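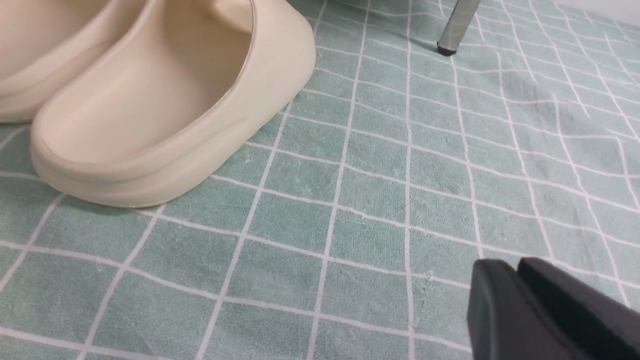

**Nilico** is a clothing brand and online retailer based in Illeck. It sells women's dresses, skirts, blouses and knitwear, along with a small range of shoes and accessories. The company is best known for its tea-length cotton dresses and for its made-to-order program, under which a garment is cut only after it has been paid for. It operates one permanent store, on Zawadzka Street in Illeck.

## History

Nilico began as a fabric stall in the covered market at Illeck. The stall sold dress-weight cotton and viscose by the yard, mostly mill ends and canceled orders. Customers often asked for the name of a dressmaker, and the stall started taking in sewing work from a rented room behind the market. A printed sheet with four dress shapes was kept at the counter. Buyers picked a shape, chose a fabric from the stall and came back two weeks later for the finished dress.

The four shapes were given numbers, and the numbering system is still in use. Style 802, a button-front dress with a gathered waist and elbow-length sleeves, was the most ordered of the four and became the basis for much of what the brand later produced. The numbers do not follow a sequence. They were taken from the pages of the order books in which each pattern was first written down.

The stall closed when the market building was renovated, and the business moved to its present address on Zawadzka Street. The ground floor became a shop and the upper floor a workroom. A website opened the following spring. At first it was a catalog only, and orders had to be sent by email with a list of measurements. Online payment was added in April of the next year.

Fabric by the yard was dropped from the range soon after the move. It came back later in a limited form, as remnant bundles sold at the end of each season.

## Products

### Dresses

Dresses make up the largest part of the catalog. Most are cut with a fitted bodice and a full or half-full skirt ending between the knee and the ankle. Style 802 is offered in a plain version, a version with a Peter Pan collar and a sleeveless version with wider armholes. Style 320, a wrap dress with a tie at the left side, was introduced after the website opened and is sold in viscose crepe only.

Side seams on all dresses are left with a wide allowance so that they can be let out by one size. Pockets were added to every full-skirted style after repeated customer requests. The wrap dress has none, as the fabric is considered too light to hold them.

### Skirts and blouses

The skirt range consists of a six-gore skirt, a pleated skirt and a straight skirt with a back vent. Blouses are sold in two lengths, one meant to be tucked in and one with a curved hem to be worn loose. The brand has tried pants on two occasions and withdrew them both times because of a high rate of returns.

### Knitwear

Knitwear is made outside the company by a contract mill. The line is small - usually a short cardigan, a long cardigan and a crew-neck sweater - and colors are chosen to match that season's prints. Cardigans are cropped to sit at the waist seam of the dresses.

### Jurero

Jurero is a secondary line sold under its own label. It covers beachwear, cover-ups, sun hats and casual shoes, and it is stocked from early spring until the end of summer. Unlike the main line, Jurero pieces are made in batches and sold in the standard sizes small through extra-large. Prices are lower, and orders ship from stock. Some customers of the main line criticized the new label when it appeared, mainly over its use of polyester blends in the cover-ups. A cotton gauze version was added the next year and has stayed in the range.

## Prints

The brand's prints are mostly small-scale florals on a light ground. Early designs came from whatever stock the stall could buy, which meant that a print could not be repeated once the bolt ran out. Since moving to the website, Nilico has ordered its own printed cloth with a minimum run of 1,000 yards per design. Each design is printed in 2 color versions, one on a pale ground and one on a dark ground.

Prints are named after streets, parks and tram stops in Illeck. Retired prints are sometimes brought back for a single season, usually in a changed color. Among collectors, pieces made from the older market-stall fabrics are called "bolt dresses." They can be recognized by a woven label with the brand name in lowercase letters. Later labels are printed, and they use a capital N.

## Made-to-order program

Under the made-to-order program, a customer selects a style, a fabric, a sleeve length and a skirt length. Bust, waist and hip measurements are entered at checkout, along with height. The workroom then adjusts the nearest standard pattern to fit. No fitting takes place, and there is no in-person appointment except for customers who order at the Zawadzka Street store.

Waiting times vary with the season. Orders placed in winter are usually finished within three weeks, while spring orders may take twice as long. During the busiest weeks the company closes the program to new orders and offers ready-made stock only. Made-to-order garments cannot be returned for a refund, but one free alteration is included if the finished piece differs from the measurements given.

A revised size chart was published on 14 June 2021. It replaced numbered dress sizes with the body measurements themselves and added two bust options for each waist size. The older chart remained available for customers who wanted to reorder a dress they already owned.

## Store

The Zawadzka Street store occupies the ground floor of a narrow three-story building. Sample dresses in every current style are kept on a rail near the entrance for trying on. Fabric swatches are stored in drawers under the cutting counter, a piece of furniture that came from the original stall. The store also handles alterations and holds a sample sale twice a year, at which worn display pieces and discontinued prints are sold at a reduced price.

Remnant bundles are sold at the store before being listed online. Each bundle contains cloth from a single season, cut into pieces large enough for a child's skirt or a head scarf.

## Care and repair

Nilico garments carry sewn-in care labels giving the fabric content and a washing temperature. Cotton dresses are prewashed as cloth before cutting to limit later shrinkage. The viscose styles are not prewashed, and the label calls for hand washing and line drying.

Spare buttons are attached to an inside seam. Replacement belts and covered buttons can be ordered for as long as the matching fabric is on hand, and afterward in the nearest plain color.

## See also

- Shirtwaist dress
- Wrap dress
- Made-to-measure clothing
- Beachwear
- Viscose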